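Test kitchen notebook, Clatstead
June, started Sunday 7:10 am

Carrying on with the oat and barley loaf for the Grarum order. Last entry ended with the third dough going in the bin, so the numbers start over from here. Ambros Lehner has the earlier pages if anyone needs them.

Problem as it stands: crumb is gummy in the lower third of the loaf. Top two thirds fine. Crust fine. Flavor good, maybe a touch flat on salt. Same fault in both tins, so I'm ruling out the tin.

Base dough, unchanged from before except where noted:
Strong white flour, 501 g (was meant to be 500, the scale settled there and I left it)
Cooked pearl barley, drained, 300 g
Rolled oats, 48 g
Water, 300 g
Salt, one level teaspoon plus a pinch
Honey, one tablespoon
Starter, two heaped spoons, fed last night

Changed today: the barley. Up to now it went in straight from the colander. This time I spread it on a tray and left it while I fed the starter and scrubbed the bench, then weighed it again afterward. It had lost 25 g. That is water that has been going into the dough every time without being written down anywhere. I topped it back up to 300 with more barley so the weight matches the old sheet.

7:55. Mixed by hand, no salt yet. Rougher than the last one and I could lift it out of the bowl in one piece, which I could not do before. Covered with a plate.

8:30. Salt in. Took a while to work through. The oats grab it and you get salty patches if you stop early. Squeeze and turn, squeeze and turn, then a few folds.

While it rested I went back over the Prantl notes on soaked grain. They soak oats overnight in buttermilk and cut the dough water by the same amount. We don't want dairy in this one, Grarum were clear on that, but the idea of counting the soak as dough water is right and we should write our sheets that way too. I've started a new column for it. Please fill it in even when the soak is zero.

9:15. First fold. Dough slack at the edges, decent in the middle.

9:50. Second fold. Better. Holding a dome for a minute or so before it relaxes.

10:30. Third fold, smells sweet, small bubbles on the side of the bowl. Kitchen warmer than I'd like with the Fimetti oven already on for the oatcakes. 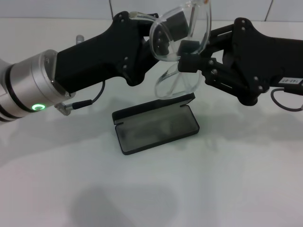
Clear safety glasses and black case, tiled side.

11:20. Shaped. Two loaves, one in the long tin and one free-standing in a basket lined with a floured cloth. I used rice flour on the cloth this time and it released cleanly. Wheat flour stuck badly twice last month.

Oats on the tin loaf only. Brushed with water, rolled across a tray of oats, seam down. On the basket loaf I left the top bare so the cut would show.

12:40. Poke test on the tin loaf springs back slowly. Basket loaf a little behind. Put the tin in first.

Oven: started at the hot setting with a tray of boiling water on the floor, took the tray out once the crust had set, then turned it down a notch. The Fimetti runs hotter at the back left and always has, so I turned the tin halfway. The dial is still not to be trusted, go by the hanging thermometer.

1:35. Tin loaf out. Sounded hollow underneath, sides firm when I slid it from the tin. Put it back in without the tin for a short spell to dry the base. That is a second change on the same day, which I know I shouldn't do. If the crumb is good I won't be able to say for sure whether the barley or the extra bake fixed it. The basket loaf didn't get the extra bake, so there is some comparison there, but it's a different shape and bakes differently anyway.

2:20. Basket loaf out. Opened well along the cut. Slightly pale on one side.

Oatcakes, in between, for the record: same recipe, rolled thinner, baked on the bare steel. Crisp to the middle. One batch caught at the edges and I had it for lunch with cheese. Keep the thinner setting. The coarse oatmeal is nearly gone and the medium doesn't give the same bite, so order before the end of the month.

4:45. Cut the tin loaf. Left it as long as I could stand to. Crumb even from top to bottom, still moist, knife came out with a faint smear and nothing worse. The barley is soft and spread evenly, no clumps at the base. Big improvement on the last one. Toasts well. Salt is still low, I'd go up by another pinch, or better, start weighing it like everything else so the next person isn't guessing at what a pinch is.

5:00. Cut the basket loaf. Slight tackiness close to the bottom crust, a thin band only. Much less than before. So the barley did most of the work, I think, and the extra bake did a bit.

Ambros tasted both when he came in to pick up the tins. He prefers the basket loaf for the crust and says the honey is more noticeable in it, which I can't taste myself. He also thinks the oats on top of the tin loaf will shed all over the shelf at Grarum once they are sliced. Fair point. I shook a slice over a plate and got a good spoonful. Options are pressing them in harder, using a thin flour and water paste in place of plain water, or leaving them off. Try the paste first.

Next time:
Dry the barley on the tray, weigh after, not before.
Weigh the salt.
No extra bake on the tin loaf, to separate the two changes.
Half the top with paste and oats, half with water and oats, same loaf.
Wrap one loaf and leave it uncut for two days, then check for gumminess again. Grarum will be selling it on day two as often as day one.

Also want to try toasting the oats dry in a pan before they go in. I did this once with the porridge bread and it gave a nutty smell that carried through the bake. It may need extra water since toasted oats drink more. Leave that until the base is settled.

Starter: fed again at 5:30 with half wholegrain. It was sluggish on Friday's flour, livelier now. The second jar in the fridge is the backup, don't use it for pancakes.

Leftovers: half the tin loaf is wrapped on the shelf, the rest sliced and in the freezer for the crumb trial. The heel of the basket loaf went into the soup. Cooked barley, one tub, back of the fridge, use by Tuesday.

Still to ask Grarum: do they want it sliced or whole, and what size is their bag? The long tin gives a loaf that I suspect is too long for the ones they used for the rye.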